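9/27/19

Wool shrinkage, second go. Tove Kragh wants this written up before the Vernondale people ring again, so I'm putting down what I've got, and it isn't much.

The claim from Garkia is that their finish lets you put a merino knit through a warm machine wash and get it back the same size. I've heard that one before. Their sheet gives a figure for shrinkage but doesn't say what load, what spin, or whether the pieces were measured flat or on a stand. I wrote and asked. The answer was a colour brochure.

Ran 11 swatches of the treated knit and 6 plain ones as controls. All cut from the same two rolls, marked at 195 mm both ways with cotton thread, washed at 40, dried flat overnight. The treated ones came back smaller than they went in, less so than the plain ones, and the spread between swatches was wide enough that I wouldn't put a single number on it. Two of the treated lot felted at one corner. Could be the drum, could be patchy finish. The thread marks also wander a bit when the fabric relaxes, so half of what I'm measuring might be my own sewing.

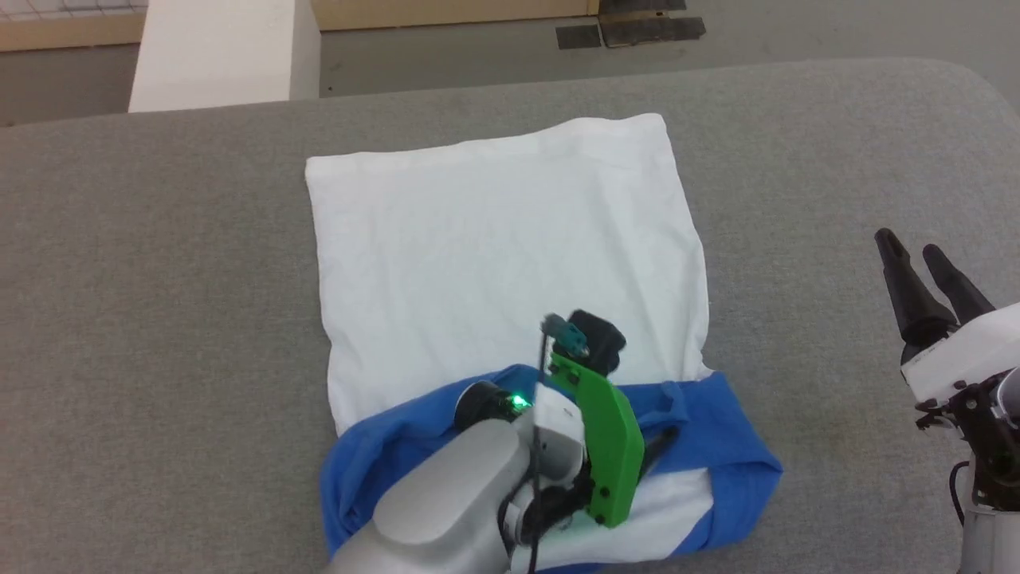

Gunawardena says we should be washing whole garments, seams and all, and I agree with that part. A swatch has raw edges and nothing pulling on it. I don't agree that one wash tells us anything. Customers don't wash a jumper once and then frame it.

The Clollmont quote for outside testing came to $258 a sample, before freight. Hard to see the value when they use the same machine model we do and won't commit to more than one cycle.

To do:
Re-mark with laundry pen and check the pen survives.
Weigh the load each time. I forgot on the first run.
Five cycles minimum, measure after each.
Ask Garkia for the batch number on the second roll, again.

Tove would like a yes or no by November. At the moment it's a no from me, with poor evidence behind it.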